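Drilta

Drilta is a hobby robot project that I and a few other members have been building at the Skimdale shared workshop, and this is its page on the workshop wiki. The name covers two things: the physical machine (still mostly one arm, a pile of brackets and a lot of hope) and the simulated version, which is a good deal further along and has two arms, a torso and a house to wander through. When people at Skimdale say "Drilta" they usually mean the simulated one. I do too, so that's how I'll use it here unless I say otherwise.

Background

The whole thing started in July, when I got tired of burning out servos. I'd write a reaching routine, run it on the bench arm, and hear that awful little crunch as the wrist went past its limit. After 3 dead servos I gave up and rebuilt the arm as a model on my laptop, and it was so much more fun than soldering that I just kept going! The budget for the hardware was capped at $200 anyway, and I had already spent $222.

Grippers

Drilta uses a plain two-finger gripper on each arm. We tried a three-finger layout early on, but it was a pain to tune and I kept losing track of which finger was touching what. Flat fingers are easy to print, easy to model and easy to swap. Before I let a new hand anywhere near furniture I look at it by itself, with nothing around it, and check that the fingers lean in evenly and meet where they should.
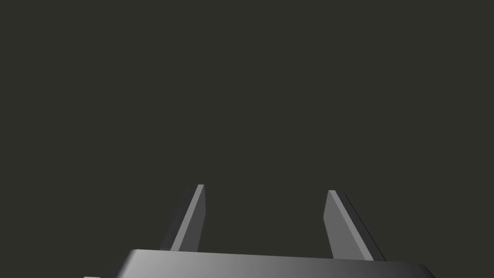
Two-finger gripper with the fingers apart, simulated view.

Finger contact is the fussiest part of the model. Set the friction too low and a door handle slides out like a bar of soap. Set it too high and the hand sticks to everything, which is funny the first time and then you have to restart. I ended up with separate friction values for the finger faces and the edges, and I keep both in the same settings file as the joint limits (please don't move them, the loader looks there first).

The Drelten house

Drelten is our name for the test house. It began as one square room with a door in it, and it grew every time somebody wanted a new kind of problem. The doors got panels and proper hinges, then came hallways, then bathroom fixtures. 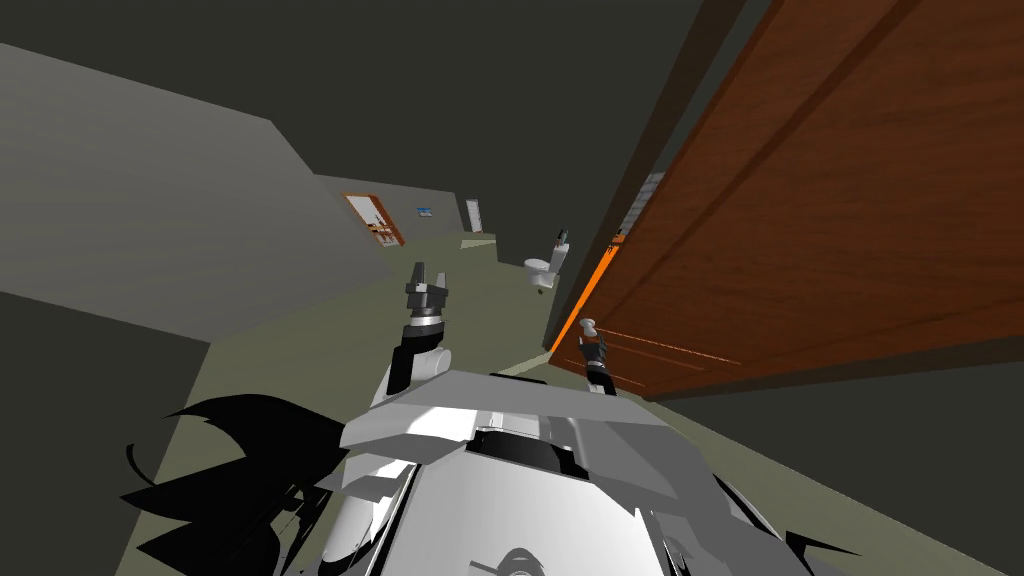

Door handling is what I spend most of my time on, and it's harder than picking things up by a mile. The hand has to follow an arc while the rest of the robot stays out of the way, and an arm that looks clear from one side can be a hair from hitting something. With the big wooden door standing open, the right fingertip is nearly on its bottom corner while the left gripper is reaching up the hallway in the general direction of the toilet. Close spots like that are what I go hunting for when I step through a run. I pause, spin the view around to some weird angle, and check the gap between the hand and the panel before I let it carry on.

Planner

The motion planner is called Sivakumar, a name it had before I joined, and I've never gotten around to asking where it came from. It tries up to 2000 candidate paths for each reach and keeps the shortest one that doesn't hit anything. That works great in open rooms. In a narrow hallway it can chew through every one of them and come back empty, and then I usually back the base up a little and try again. There's a smarter version on a branch, but it crashes when both arms move at once, so leave it alone for now.

Running it

Any workshop member can run Drilta on the desktop by the laser cutter. Load Drelten first, then the robot, then the planner. If you load the robot first it falls forever, and you'll have to close the window and start over. Save your logs under your own folder and not in the shared one, which is almost full again.

Page last updated 26 January 2024.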